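Covley Repair Log – read me first

Hi! So this is my repair log, cleaned up enough that other people can use it. I fix secondhand computers out of a small unit in Covley, mostly old office desktops, plus whatever laptops people bring to the door. I've been writing down every job since I started, first in paper notebooks and then in a spreadsheet that got uglier every month. A few people asked if they could have it, so I tidied it up and put it in one folder.

What's in the folder

repairs.csv – the main file, one row per job, 591 rows
parts.csv – what I used on each job, linked by job_id
words.txt – my shorthand and what it means
old_notes – the typed-up notebook pages, spelling mistakes and all

Of the 591 jobs, 376 are desktops. The rest are laptops and all-in-ones, with the odd thing I couldn't put in either pile (a till, a jukebox controller, a very sad media center).

The columns

There are 21 columns in repairs.csv and you'll probably only care about a few of them. job_id is just a number and it never repeats. came_in is the month the machine arrived. complaint is what the owner told me, in their words as near as I could get them. found is what I decided was wrong. did is what I did about it. outcome is one of: fixed, part fixed, gave up, parted out.

Please read complaint and found side by side, it's the best bit of the whole file! "It's haunted" was a sticky power button. "Smells like toast" was a power supply, and "my nephew touched it" covers at least three different faults.

minutes is my bench time. I round to the nearest five, and I don't count waiting for updates, or lunch. Early on I did count waiting, so the notebook jobs look slower than they were. Use the source column (notebook or sheet) if you want to split them.

Blank cells mean I didn't write it down. They don't mean zero. I've gone back and forth on filling them in with guesses and I keep deciding against it.

Stuff I took out

Names, phone numbers, addresses, serial numbers, and anything in the complaint column that would tell you who the owner was. Conceição Rebelo read every complaint after me and caught 9 that I'd missed, including one where I'd typed a full street address in the middle of a sentence about fan noise. If you find another, email me before you post about it, please.

Things that are a bit off

Dust is over-reported. I went through a phase of writing "dust" in found for nearly everything, and some of those machines had a real fault that I put only in did. Battery jobs go the other way. For a long time I didn't open a ticket for a quick laptop battery swap, so there are far fewer than I really did.

Also, these are Covley machines. We had a run of identical desktops come through when the Conbridge offices closed, and they all have the same weak hard drive. If your chart has a giant spike in October, that's them.

Using it

Do what you like with it – class projects, charts, practice joins, whatever. A mention is nice. You don't need to ask. Consolacion Bañez uses it to teach spreadsheet basics in the evenings and has made a set of cleanup exercises, which I'll add to the folder once I've worked out where to put them.

Versions

03/07/2018 – first version I'm happy to share. Fixed the swapped month columns, merged the two words files.
Next up: a proper list of board models, and sorting out parts.csv where I wrote "cable" and nothing else. 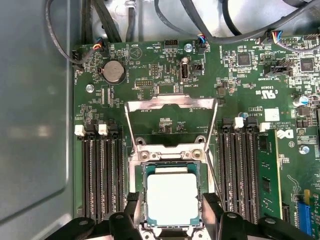

The words in parts.csv trip people up more than anything else, socket words most of all, so a quick note on those. "CPU" in the part column means the processor itself and never the cooler, which gets its own row. "Plate" means the metal load plate that comes down over the processor, and "lever" goes in with it, I don't split them. On the green Dell board the plate is standing up, with its two thin arms rising from the corners of the socket, and the processor is the square thing sitting in the middle with the pale top. "Socket" in my rows is everything that stays on the board when the processor comes out. If a row says "socket, pins" I mean the little contacts, and you can take it that the outcome for that job wasn't "fixed." The older rows say "clip" where I'd now write "plate," and I've left them that way in old_notes but changed them in the main file.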